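Caring for Sealed and Unsealed Stone Table Tops: Frequently Asked Questions

January 3, 2021
By Mansa Eshun 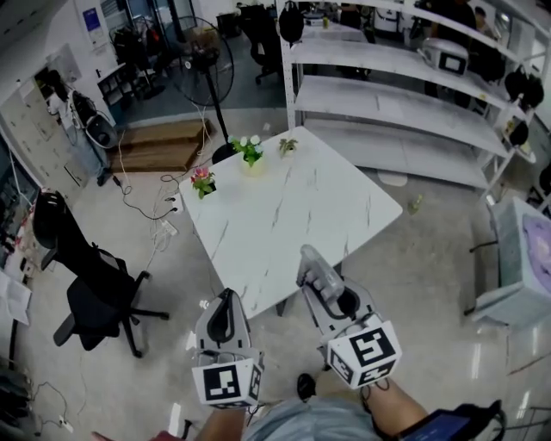
The answers on this page apply to indoor table tops in natural marble, limestone and travertine, and to printed or moulded surfaces sold as marble effect. They do not apply to kitchen worktops fitted by a mason, which usually come with their own care sheet.

How do I find out whether my table is real marble?

Look at the underside and the edges. In natural stone the veins run through the thickness and come out at the edge in a different place from where you would expect them in a print. A marble-effect top normally has a plain core, a visible backing sheet or an edge strip. Real stone also feels cold when the room is warm, though glass and ceramic do too, so don't rely on that alone. Please do not use the acid drop test on a surface you intend to keep.

What is the difference between a stain and an etch?

A stain is a substance that has soaked into the pores of the stone. It is darker than the area around it, or carries the colour of whatever was spilt. An etch is damage to the surface itself, caused by acid dissolving some of the calcium carbonate. It shows as a dull patch on a polished top and can be felt with a fingernail if it is deep. The two often occur together, as with red wine.

Does sealing prevent etching?

No. A penetrating sealer slows down absorption. It does not put a barrier between the stone and lemon juice, vinegar, cola or most bathroom cleaners. Mats and coasters are the only reliable protection on a polished top in daily use.

How can I tell when the sealer needs renewing?

Put a teaspoon of clean water on the surface in a spot that gets regular use and leave it for ten minutes. Wipe it off. If the stone underneath has gone darker, the sealer has worn out there. Repeat near the middle and near one corner, as wear is rarely even. Let the top dry overnight before doing anything else.

How do I apply the sealer?

Wash the top, rinse it, and leave it to dry for 24 hours. Apply a thin, even coat with a lint-free cloth. Wait for the time given on the container, then wipe off everything that has not soaked in. Residue left to dry on the surface forms a hazy film that is tedious to remove. Most tops need 2 coats. Dense black stones may take up almost nothing, in which case one is plenty.

Can I use the same sealer on a marble-effect top?

There is no benefit. The surface has no open pores and the product will dry on it as a smear. Clean these tops with warm water and a little washing-up liquid. Avoid scouring pads and cream cleaners, which scratch the printed layer or its coating.

What should I clean real marble with day to day?

A damp microfibre cloth, or a cleaner marked pH neutral. Dry the surface afterwards if you live in a hard water area. Limescale removers must not be used on marble under any circumstances: the stone is made of much the same material as the scale.

How do I draw out an oil stain?

Mix bicarbonate of soda and water to a thick paste. Spread it over the mark to the depth of a pencil, cover it with cling film, tape the edges down and make a few small holes in the film. Leave it for 24 hours, remove the film and allow the paste to dry fully before lifting it with a plastic scraper. Old cooking oil may need the treatment several times.

Can an etched top be repaired at home?

Light marks on a polished top can be improved with a marble polishing powder and a damp felt pad. On a honed (matt) top, use a fine abrasive pad suited to the existing finish and work over a wider area than the mark, or you will be left with a shiny disc. Theophilus Osei, who handles our refinishing queries, advises trying the underside first if it has the same finish. Deep etches need a professional.

Can I put hot dishes straight on the stone?

Use a trivet. Marble itself copes with moderate heat, but resin fillings, glued joints and backing boards often do not.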